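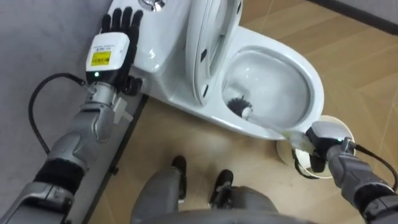 Water bill nearly doubled and no leak that I can find. Where do I look next?

posted by porchlight_kay in Home & Utilities

Ok so we rent one half of a duplex in Stesamdale, two adults, no kids, no pool, no sprinklers. Our water comes from the Clarkach district. Every month we use 2,000 gallons, give or take a bit, it's been boring like that since we moved in. Opened the December bill and we are 1,816 gallons OVER what we normally use. Nothing changed. No guests. I was out of town for part of it if anything.

What I did so far:

- looked under both sinks, dry
- pulled the washer out, dry, just dusty
- walked the yard, no soggy spots
- called Clarkach, on hold forever, then a guy told me "it's usually the toilet" and that I can file a dispute but they only look at disputes if I've done a meter test
- told the landlord's office (Lambert), they said water is the tenant's bill. Which yes it is in the lease, but if something is broken that's thier pipe isn't it??

Last night I read the meter at 9 pm and again at 6 am before anybody was up. It went up 23 gallons. Nobody ran anything. No icemaker. We do have a water softener in the hall closet, came with the place, I have never touched it.

So something is using water. My main thing is who pays and what order do I do this in so I don't lose the dispute. Bill is due soon and I don't want a late fee on top. Also do I pay the whole thing or just the normal part?

Edit: the meter is only ours, the other half of the duplex has its own box. I checked. Well, I checked that there are two boxes.

dryboot

Pay the bill. Whole thing, on time. Most districts will credit you later if they agree to an adjustment, but if you short-pay you're now past due and it gets messy. Call and ask if a dispute puts a hold on the amount, some do that, but get it in writing or an email before you count on it.

Now your numbers. 23 gallons in nine hours is a bit over two and a half an hour. Run that out a full day and it's 61 gallons. Times thirty days, 1,840. You're over by 1,816. So that's your leak, all of it, and it's been going the whole billing period at a steady rate. Not a bad meter reading, not a one time thing. Good news really, steady leaks are easy to corner.

Do this in order:

Close the main shutoff to your unit. Look at the meter. Most have a little triangle or star that spins when any water moves. If it keeps spinning with the unit shut, the leak is between the meter and the house and that's Lambert's problem, call them same day.

If it stops, it's inside. Open the main back up. Close the valve behind the toilet, wait, look at the dial. Still moving? Put the softener in bypass, there's a lever or a knob on the back. Still moving? Water heater next, look for a drip at the relief valve pipe. That pipe sometimes runs outside or to a drain where you'd never see it.

Food coloring in the toilet tank if you want to double check that one. Few drops, don't flush, come back in half an hour. Color in the bowl = bad flapper. Flapper is a cheap part and takes ten minutes. But since you rent, report it first and let them say yes or no before you buy anything.

Write down every reading with the time. Take a phone picture of the dial each time. That IS your meter test as far as the dispute goes, or it was when I did mine, but ask Clarkach if they have their own form.

marge_in_jastthorpe

Landlord has to pay!!! Don't let them push you around. I had the same thing in Jastthorpe and I just told them I wasn't paying and they took it off the rent.

My sister in law had a slow leak and it was the hose outside, so check that too.

tenant_side_notes

Careful with the answer above mine. "Just don't pay" worked for that poster but it can go badly, in a lot of places you can't take anything off the rent unless you gave written notice and they had time to fix it. Even then there's steps. Look up your own state's rules or call a tenant help line before you hold back any money.

What usually matters is when they knew. A leak you didn't report is hard to bill them for. A leak you reported and they sat on is a diffrent story. So:

Email Lambert today. Not a call. Something short like: "Meter moved 23 gallons overnight between 9 pm and 6 am with no water in use. Bill is 1,816 gallons over normal. Please send someone to find and repair the leak." Attach the meter photos and the bill. Ask for a date. Keep whatever they send back.

After it's fixed get something that shows what was fixed. Repair ticket, receipt, even a text. Many water districts have a leak adjustment, separate from a dispute, and they want proof of repair. Don't file it as "your meter is wrong" when it isn't, dryboot's math shows the meter is fine. File it as a leak. Ask for the leak adjustment by name and ask how many months it covers, and if the tenant can apply or only the owner. That last part trips people up.

Then with whatever is left over after the adjustment, ask Lambert to split it or cover it. Politely, in writing. They said the bill is yours under the lease, fine, but a lease line about who pays for water isn't always the same as who pays for water lost through a broken part. Depends on wording. Read it again, look for "repairs" and "fixtures" too.

On your edit, two boxes doesn't tell you which one is yours. Old duplexes get swapped more than you'd think. When you shut your main off, have someone run your kitchen faucet a sec after to be sure it's really off, and match the number stamped on the meter to the one on the bill. If your meter keeps going and your neighbor is in the shower... well there you go.

And the softener, don't skip it. One stuck valve and it just sends water down the drain all day, and it's quiet. If it's not the toilet that would be my bet.

Related in Home & Utilities

Softener cycles every night, is that normal?
Can Clarkach estimate a reading if the box is under snow
Landlord wants to split one water meter between two units
Low pressure in Jastthorpe since the main was replaced
How long do you keep old utility bills
Late fee on a bill I never got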